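Speaker notes – Friday talk, "Handwriting for grown-ups who gave up on it"
Slot is 40 minutes but they always start late, so plan for 35. Water. Glasses. Pen in top pocket, the good one.

1. Hello and who I am

Say hello, wait for the chairs to stop scraping. Thank Loubna Mansour for asking me and for not laughing when I said the subject was handwriting.

I run an evening class in Uvavville for adults who want to be able to read their own shopping lists. I'm not a calligrapher. I can't do you a wedding invitation (people always ask, so get it in early!). What I can do is get you from a scrawl to something your sister can read on a birthday card.

Hands up – who has written more than a page by hand this month? Usually hardly any hands. Let them look round at each other, it breaks the ice nicely.

2. My own terrible writing

Tell the chemist story. Keep it short this time, last time it ate half the talk. Note for the milkman, note from the chemist, me standing there trying to work out which was which. The word was "Tuesday" and I had written it myself.

Then the school bit. I was taught joined-up by a teacher who walked up and down the rows and tapped the desk if your loops weren't closed. I've had a grudge against the letter f ever since. Pause here, there is always someone nodding.

3. What goes wrong

The big one is speed. We learnt to write at the pace of a seven-year-old and then one day we were taking notes from somebody talking at full tilt, and the letters never recovered. Ask them to write the word "minimum" as fast as they can on the back of the handout. Then slowly. Give them a good minute and don't talk over it (I always talk over it).

Second is grip. Walk round with the pen here. Show white knuckles, then show the loose hold, pen resting in the crook of the thumb. Left-handers: tilt the paper the other way, and don't let anybody tell you to hook your wrist over.

Third is size. Most people write too small. Small letters hide the muddle for a while and then the muddle wins. Write twice as big as feels sensible for a fortnight and come back down when you're ready.

4. The letter a

This is my favourite part so don't rush it. If I could fix one letter in everybody's writing it would be the small a. Leave the top open and it's a u. Push the stick up too far and it's a d. Close it and lose the stick and you've got an o, and now "cat" is "cot" and the vet is confused.

There are two kinds of small a. There's the one with the roof on, the sort you get in most books, and there's the plain round one most of us were taught at school, called single-storey if you want to sound clever at parties. Stick with the round one. Go round, back up to the top, down again, and off you go to the next letter. Draw it in the air, big arm movements, make them all do it. They feel daft and they love it.

The capital is a different animal. Two sloping strokes and a bar. Where you put the bar changes the whole look of it – high up is a bit prim, low down is a bit jaunty. No right answer. Get them to try 4 of each and pick the one that feels like theirs.

5. Paper, pens and not spending money

Someone will ask what to buy. Say: very little. I had a Gondico fountain pen for my birthday and it's lovely, and I still do most of my practice with a biro out of the kitchen drawer. The Novetti pads are nice because the lines are wide. Plain printer paper with a ruled sheet slipped underneath does the same job.

Mention Adeleke, the stationer's by the station, they let you try the pens before you pay. 65 pence for a school exercise book, that's all the kit you need.

Ten minutes a day. I tell my class 2 lines of one letter, then a sentence with plenty of that letter in it, then stop. Stop while you're still enjoying it. The class started in March and by the summer one chap had filled 140 pages, which is far more than I've ever done.

6. Slides – big letters

Click through fairly gently, let them look. Remind them that thin pens are unforgiving at this size.

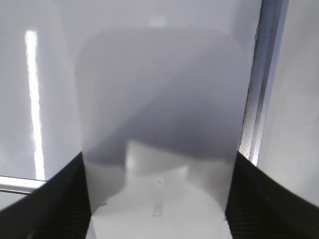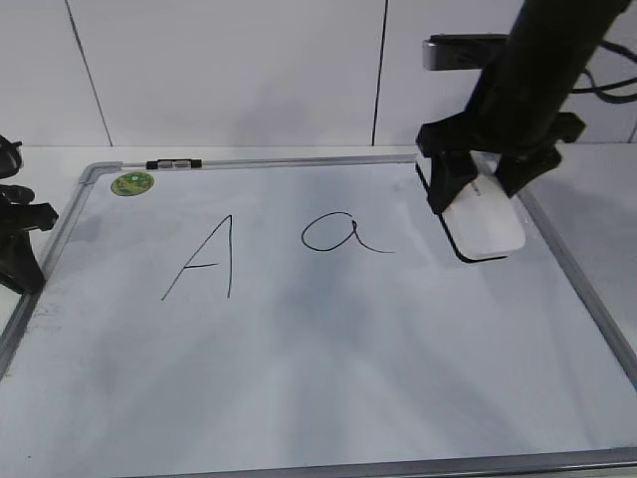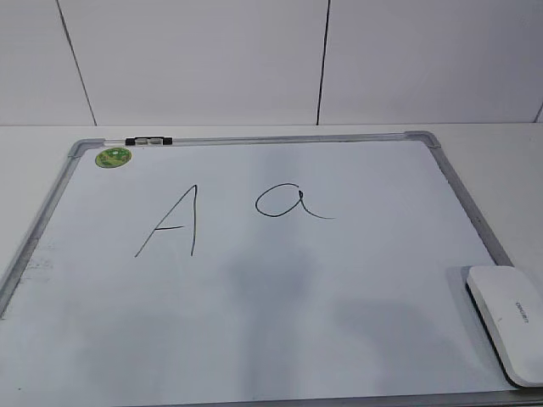
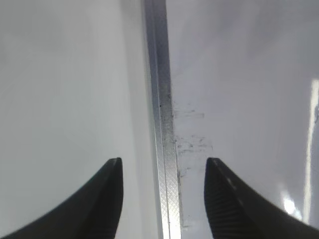

Second and third pictures: capital A and its neighbour in thin black marker, bar set low.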